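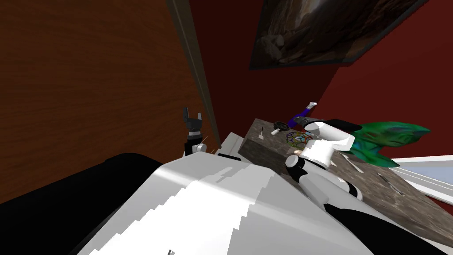
Elif Wróbel, référente simulation, club robotique Kodunent

Ticket : bras droit, tâche « ranger la table », simu
Statut : ouvert, puis en attente, puis rouvert (voir plus bas)
Priorité : haute, revue de projet dans 4 jours
Ouvert le 30 mai 2018

Problème
Le bras droit arrive bien au-dessus de la table en pierre, se place à côté de la cage colorée, et là plus rien. Pas de fermeture de pince. Pas d'erreur en console non plus, juste le planificateur Pimer qui tourne en boucle. Bras gauche au repos, pince ouverte vers le haut, RAS de ce côté.

Scène chargée : salon, celle avec le tableau au mur rouge et la plante près de la fenêtre. Objets : le piton blanc, l'anneau noir, la cage, l'outil bleu. Caméra tête penchée, c'est la config de départ de l'équipe, ne pas y toucher svp, les autres groupes s'en servent.

Reproduire
- lancer la scène salon
- charger la séquence du groupe B
- attendre l'approche du bras droit
- blocage à chaque fois, 6 essais sur 6

Essai 1
Redémarré le simulateur. Pareil.

Essai 2
Remis les fichiers d'avril. Le bras ferme la pince mais à côté, dans le vide, à gauche de la cage. Donc la séquence d'avril n'est pas bonne non plus, on avait juste pas vu. Revenu à la version actuelle.

Essai 3
Cage retirée de la scène. Le bras prend l'anneau noir du premier coup. Donc c'est la cage. Ou plutot sa forme de collision : dans Warkent elle est déclarée comme un bloc plein alors que c'est un treillis. Le planificateur croit que les doigts rentrent dedans.

Essai 4
Treillis exact à la place du bloc. Ça marche mais 800 ms par pas de calcul, inutilisable, le PC de la salle souffle comme un sèche-cheveux. Abandonné.

Essai 5
Enveloppe simplifiée, 7 morceaux convexes. Temps de calcul correct. Pince se ferme, cage soulevée, puis l'outil bleu se met à trembler au-dessus de la pince et finit par terre. Statut passé en attente le temps de comprendre.

Note pour le groupe B : l'outil bleu n'est attaché à rien dans votre fichier. Il faut déclarer le lien avec la pince AVANT la phase d'approche. Vous le faites après, dans le bloc « prise ». Du coup le moteur le traite comme un objet libre et il réagit au moindre contact. C'est écrit dans le polycopié, partie contacts.

Essai 6
Lien déclaré avant l'approche + enveloppe simplifiée. Trois passages de suite sans blocage. L'outil ne bouge plus. J'ai fermé le ticket.

Rouvert le soir même
Le groupe A a le même blocage avec le piton blanc. Pas la même cause je pense, le piton a une forme toute bête. Regardé vite fait : leur masse est à zéro. Corrigé chez eux, pas encore retesté, salle fermée.

Reste à faire
- retester piton, groupe A
- pousser la nouvelle enveloppe de la cage sur le dépot commun (groupe B, pas sur votre branche perso cette fois)
- vérifier que la pince gauche démarre bien ouverte dans les deux séquences
- reflets sur la coque du robot avec bord en escalier : c'est l'ombrage, purement visuel, on laisse. Merci de ne pas rouvrir un ticket pour ça

Si ça rebloque, joindre le log complet du planificateur, pas juste les dernières lignes.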